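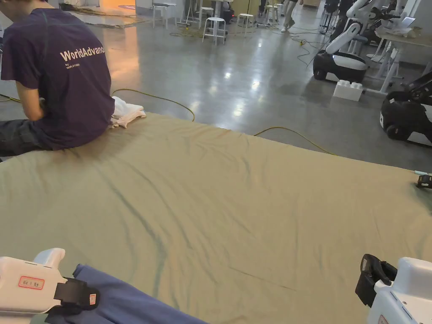 HSK 3551: Linens and Room Care
Handout 4, Fitted Sheets
Amberg Building, Room 61
Revised 4 Sep 2020

Before the practical, read this and the first half of the Le Goff packet. The second half is about valances and can wait until you need one, which may be never.

1. What a fitted sheet is for

A flat sheet lies on a bed. A fitted sheet holds on to it. Four sewn corners and a run of elastic keep the fabric under tension, and every fault you will be marked down for is a fault of tension.

2. Reading the wrinkles

Long curved wrinkles mean slack. Follow one to its end and you will usually arrive at a corner that needs pulling down further. Smoothing the middle with your palm feels productive and moves the slack eight inches to the left.

Short ridges near an edge are local. Tug the side straight down and tuck.

Thin, straight creases come from folding. No amount of tugging will shift them. Iron the sheet, mist it lightly, or do a better job of folding next time (see Handout 5, which half of last May's class used as a bookmark).

Plain tan sheets are used in the practical for this reason. A busy floral hides a great deal, as hotels discovered long ago.

3. Order of work

Clear the bed. Loose cloths, pillowcases and classmates all count as things on the bed. A person sitting on one corner pins that corner and drags the fabric toward them, and you'll spend the next ten minutes blaming the elastic.

Find the label, if your sheet has one. On the Joltell sheets it goes at the bottom right. On the Tellell sheets it goes wherever the factory felt like putting it, so compare the long side with the short side instead.

Fit one head corner, then the foot corner diagonally opposite. Then the other two. The fourth corner will be the tight one. Lift the mattress slightly and bring the pocket under; do not haul on the seam.

Walk once around the bed, pulling the sides down as you go. Watch for cables on the floor.

4. Marking

The practical is worth 20 points. Corners seated, sides tucked, surface flat. Fold creases are not penalized this week. They will be next week.

Bring closed shoes and a clean sheet of your own, washed.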